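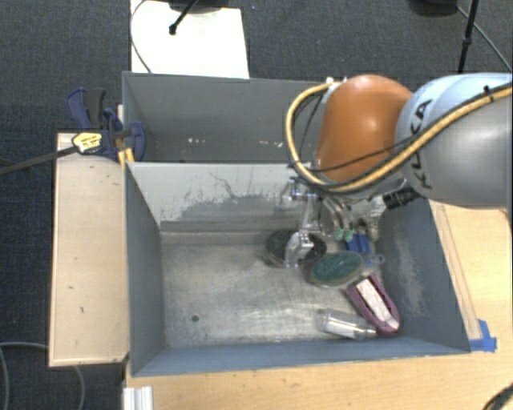 课程项目报告：海泡石烟斗的烟嘴与斗柄配合
作者：Erhan Oral、Beril Ateş
指导老师：Faustino Ventura

一、题目的来源

我们两个人都从土耳其来，在这里读材料专业二年级。Beril的叔叔在Canpolat工坊做海泡石烟斗，暑假的时候她在那里帮忙写订单。她看到订单以后常常有客人写信，说烟嘴松了，或者转到最后方向不正。雕刻的部分很少有人抱怨。所以我们决定这个项目不研究雕刻，只研究烟嘴和斗柄之间的连接。

海泡石是一种很轻、有很多小孔的矿物，主要成分是含水的硅酸镁。它湿的时候软，容易刻，干了以后变硬，但是边缘比较脆。如果直接在石头上做螺纹，螺纹很快会磨坏。现在常见的做法有两种：一种是在斗柄里装一个塑料套，烟嘴的插杆推进去；另一种是老的做法，用一根骨制或者塑料的螺纹短管把两边连起来。

二、我们收到的资料

Canpolat工坊借给我们一本维修登记簿。里面一共有617条记录，其中571条写清楚了连接的种类，其余的只写了“修理”两个字，我们没有使用。登记簿是手写的，Beril负责抄到表格里，Erhan再核对一遍。核对的时候发现有几页把“套”和“管”两个词写得很像，我们打电话问了工坊的Berkay Bozkurt师傅，他一条一条地告诉我们。

从记录看，推入式连接的主要问题是变松，螺纹式连接的主要问题是角度不正。断裂在两种里面都有，师傅的意见是大部分断裂发生在客人趁烟斗还热的时候拔烟嘴。登记簿没有写原因，所以这一点我们不能证明。

三、试验的方法

我们没有用完整的烟斗，因为价格太高。工坊给了我们一些做废的斗柄，上面有小裂纹的我们先挑出来，不参加试验。烟嘴用两种材料：透明的亚克力和黑色的硬橡胶。塑料套向Tosley商店买，螺纹短管由师傅提供。

每个样品重复插拔60次，每次转动的方向相同。插拔用手完成，由同一个人做，这样手的力气差别会小一点。试验前后用卡尺量插杆的直径，再用弹簧秤测拔出来需要的力。我们原来想用Skoltier牌的扭力计，但是学校的那一台送去校准了，到交报告的时候还没有回来。

另外有一组样品涂了一层很薄的蜂蜡。给海泡石上蜡是传统的工序，蜡有时会流进斗柄的孔里，我们想知道它对连接有没有影响。

四、结果

推入式的样品，拔出力都有下降。亚克力插杆下降得慢，硬橡胶插杆下降得快一些，不过硬橡胶的手感更柔和，放进去的时候声音也小。卡尺上几乎看不出直径的变化，我们认为磨损主要在塑料套的里面，可是套的内径我们没有合适的工具量。

螺纹式的样品没有变松，但是有2个样品最后停的位置比开始的时候多转了一点，从正面看烟嘴是斜的。师傅平时的处理办法是在短管下面垫一小片纸，或者把短管退出来再用胶固定。我们试了垫纸的办法，角度回来了，可是拆开再装以后又要重新调整。

涂蜡的一组结果不稳定。有的样品更顺滑，有的反而很紧，擦干净以后就和普通的样品一样了。我们的样品太少，这一部分只能算是观察。

五、讨论

Darcy Sutcliffe同学在中期汇报的时候问我们，为什么不考虑冷热的影响。这个问题提得很对。抽烟的时候斗柄会变热，水汽也会进到石头的孔里，插杆和套会膨胀得不一样。我们全部的试验在室温下做，所以结果只能说明干燥和冷的情况。学校实验楼里不允许点烟草，Ventura老师建议下学期用热风代替，我们已经在看热风枪的温度范围。

还有一个不足是插拔的速度。刚开始的时候比较慢，后来熟练了就快了，一个样品从开始到结束大约用20分钟，第一天的时间要更长。如果有人继续做这个题目，最好先用几个不要的样品练习。

对于收藏的人，我们觉得登记簿里的资料比我们的试验更有用。推入式的维修比较简单，换一个套就可以，斗柄不用动。螺纹式的老烟斗如果短管已经粘住，不要自己用钳子转，应当交给会修的人。这个意见也得到Bozkurt师傅的同意。

六、分工和感谢

Beril Ateş：资料抄写，与工坊联系，第一、二部分的文字。
Erhan Oral：试验，测量，第三到第五部分的文字。

感谢Canpolat工坊借给我们登记簿和样品，感谢Fumgate烟斗俱乐部让我们星期六去看他们的老烟斗，并且允许我们拆开其中一支。登记簿已经在十月还给工坊，抄写的表格保存在系里，需要的同学可以向Ventura老师借。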